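私たちについて | グリストン (Gristton) 設備計画室

シェア 11 コメント 2 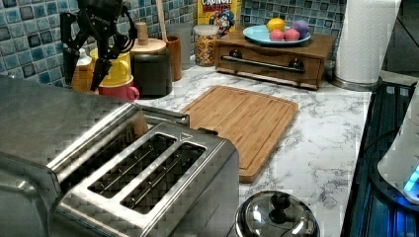
グリストンは、ロボットや自動化設備をこれから買おうとしている学校、研究室、小さな会社のための相談室です。機械そのものは売っていません。何を、どの順番で、いくらまでなら買ってよいか。その話を朝から晩までしているのが私たちで、しかもこれが本当に楽しいのです!

はじまりは、代表のキンガ・サボー (Kinga Szabó) が前の職場で書いた一枚の予算表でした。アーム本体の値段はきちんと入っていたのに、取り付け台も、替えの指先も、電源工事も、操作を覚える人の時間も入っていない。結局、届いたアームは箱に入ったまま次の年度を待つことになりました。サボーはその予算表をいまも机の引き出しにしまっていて、新しい相談が来るたびに取り出して見せます(数字のところはもうずいぶん薄くなっています)。

■ 最初に聞くこと

相談に来られた方には、まず機種名をしまっていただきます。カタログを抱えて来られる方が多く、お気持ちはよくわかるのですが、先に聞きたいのは「何をつかみたいですか」ということです。マグカップの取っ手なのか、鍋のふたのつまみなのか、それとも引き出しの取っ手なのか。つかむ物が決まると、指の開き幅と力の見当がつきます。置き場所が決まると、腕の長さと台の高さが出てきます。ここまで来てようやくカタログの出番で、たいていは最初に考えていたものより一回り小さい機種に落ち着きます。

台所まわりの作業を希望される方には、調理台の奥行きと壁までの距離を測ってきてくださいとお願いしています。光る金属、透明な容器、つやのあるタイル。こういう物が並ぶ場所では、カメラと照明にもお金を残しておきたいところです。アームに予算を使い切ってしまい、カメラは来年、という計画をよく見かけますが、私たちは順番を入れ替える案を必ず一つ出します。

■ 見積もりの読み方

見積書は一緒に読みます。一行ずつ、声に出して読みます。声に出すと「一式」という言葉の多さに気づいていただけるからで、その一式の中身を業者さんに尋ねる手紙の下書きまでお手伝いします。

私たちの計画書には、本体のほかに次の欄がかならずあります。

・指先と消耗品
・台、固定具、配線
・カメラと照明
・非常停止と囲い
・教える時間、覚える時間
・小物(食器、容器、模型の果物など)
・二年目の保守

小物の欄を見て笑う方もいらっしゃいます。でも、練習用の食器や容器をそろえるのは案外手間のかかる仕事で、割れたり傷んだりした分を誰の予算で買い直すのか、決まっていない現場がとても多いのです。小さな欄ですが、消さずに残してください。

■ これまでの仕事

ゴドホルム (Godholm) の工科学校では、実習室の更新計画を担当しました。最初の案はアームを2台同時に買うものでしたが、先生方と時間割を並べてみると、初年度は1台で授業が回ることがわかりました。浮いた分は作業台と予備の指先に回り、生徒さんの待ち時間の話は、二年目の計画でもう一度することになっています。

グロラウ (Grorau) の調理器具メーカーとは、試験作業の自動化を進めています。ふたを持ち上げて戻す、という動作を3000回くり返したいというご相談でした。予算の会議ではサイクルの速さばかりが話題になったのですが、サボーが「夜のあいだに動かすのでしたら、速さは半分でもよいのではありませんか」と言ったところで流れが変わり、より静かで手の届く機種が候補に残りました。この議事録は社内でいちばんよく読み返されています。

■ 道具「ウム」

計画づくりには、自作の表計算ひな形「ウム (Um)」を使っています。名前の由来は、会議で誰かが数字を見て黙りこんだときの「うむ……」です。部品表、納期、置き場所の寸法を一つのファイルにまとめてあり、どこか一つを変えると残りの欄に色がつきます。見た目は地味ですが、私たちは大好きです。現在の部品リストは300行。毎年5月に全部の行を見直しています。

■ 料金と独立性について

相談料は時間制で、機器の販売元から紹介料はいただきません。買わないほうがよいと思ったときは、そう書いた報告書をお渡しします。中古やレンタルで一学期だけ試す案も喜んで作りますし、計算してみたら手作業のままがいちばん安かった、という報告書も何通も書いてきました。

初回は、つかみたい物を一つ、できれば実物でお持ちください。大きすぎる場合は寸法のメモで大丈夫です。年度末の締め切りが近い方は、その日付も最初に教えてください。

最終更新 2018年3月28日

シェア 11 コメント 2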